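Toaster fault at Dallik, the short version — June 17, 2022

The arm at Dallik stopped dead in March with its fingers shut and the toaster live. Two trips in one shift. "We smelled it before we saw the alarm," the lead technician told me.
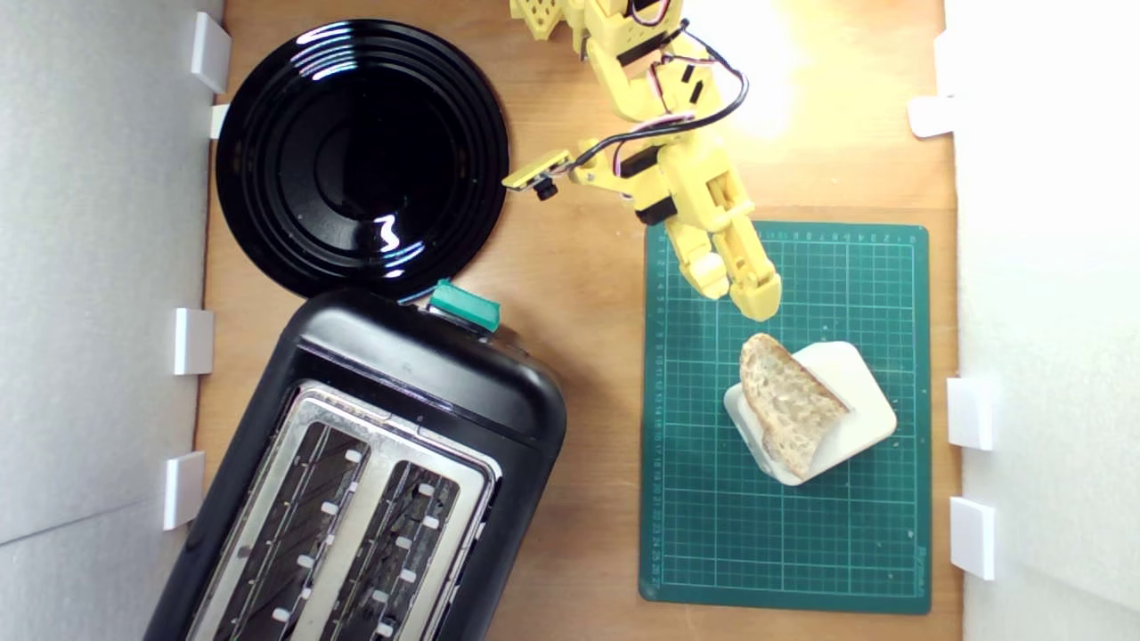 Kuhlmann reckons the grip was never the problem and the stop logic was. The technician half agrees. The force limit was set to 20, should of been 4. "It squeezed, the slice bent, the arm waited for a signal. Heat stayed on."
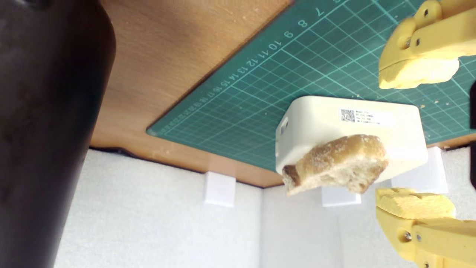

The yellow fingers on either side of the bread.

Power to the toaster now drops whenever the arm faults — one relay, wired in by hand. Why not before? "Nobody asked for it." Long pause.

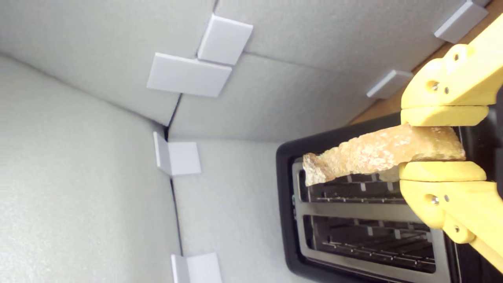
Then came 29 repeat runs, relay in, and no trips. She still wants a guard over teh slots. Not ordered yet.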